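# Kapitel 7: Trägeröle und Verdünnung

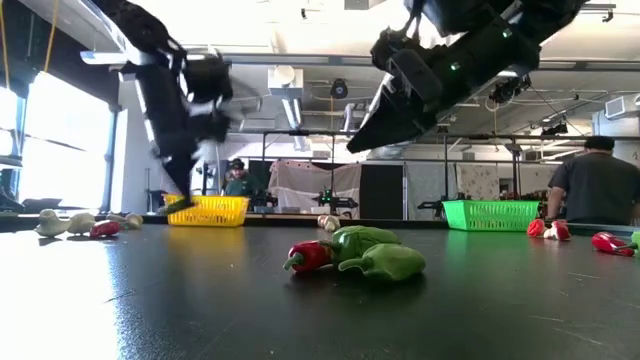 Ätherische Öle werden in der Aromapraxis fast immer verdünnt angewendet. Das Öl, in dem sie gelöst werden, heißt Trägeröl, Basisöl oder fettes Öl. Es wird aus Samen, Kernen oder Fruchtfleisch gepresst und verdunstet im Gegensatz zum ätherischen Öl bei Raumtemperatur nicht. Ein Tropfen Lavendelöl auf Filterpapier hinterlässt nach einiger Zeit kaum eine Spur, ein Tropfen Mandelöl einen bleibenden Fettfleck. Mit dieser einfachen Probe lassen sich gestreckte ätherische Öle oft schon erkennen.

In Kapitel 6 wurden die Gewinnungsverfahren besprochen. Nun geht es um die Frage, welches Trägeröl sich für welche Mischung eignet und wie die Konzentration berechnet wird. Die Rezepturen stammen überwiegend aus dem Kursmaterial von Tamara Zinchenko und wurden für den Unterricht vereinheitlicht.

## Lernziele

Nach der Bearbeitung dieses Kapitels können Sie

- Trägeröle nach Haltbarkeit und Hautgefühl einordnen,
- eine Verdünnung in Prozent berechnen und in Tropfen umrechnen,
- Anzeichen von Ranzigkeit erkennen,
- eine Mischung vollständig beschriften.

## 7.1 Auswahl des Trägeröls

Mandelöl ist mild, zieht mäßig schnell ein und riecht schwach. Es wird deshalb häufig für Massagemischungen verwendet. Jojobaöl ist chemisch gesehen ein flüssiges Wachs. Es hält sich deutlich länger als die meisten fetten Öle und wird in der Kälte fest. Bei Zimmertemperatur wird es wieder flüssig, die Qualität leidet darunter nicht. Hagebuttenkernöl enthält viele mehrfach ungesättigte Fettsäuren und verdirbt rasch. Man kauft es in kleinen Flaschen und lagert es im Kühlschrank.

Native Öle bringen einen Eigengeruch mit, der zarte Düfte wie Neroli oder Rose überdecken kann. Raffinierte Öle sind geruchsärmer, enthalten aber weniger Begleitstoffe.

## 7.2 Konzentration

Für die Rechnung gilt in diesem Buch: 1 ml ätherisches Öl entspricht 20 Tropfen. Eine einprozentige Mischung in 50 ml Trägeröl enthält demnach 10 Tropfen. Die tatsächliche Tropfengröße hängt vom Einsatz der Flasche und von der Zähigkeit des Öls ab. Zähe Öle wie Vetiver werden besser gewogen.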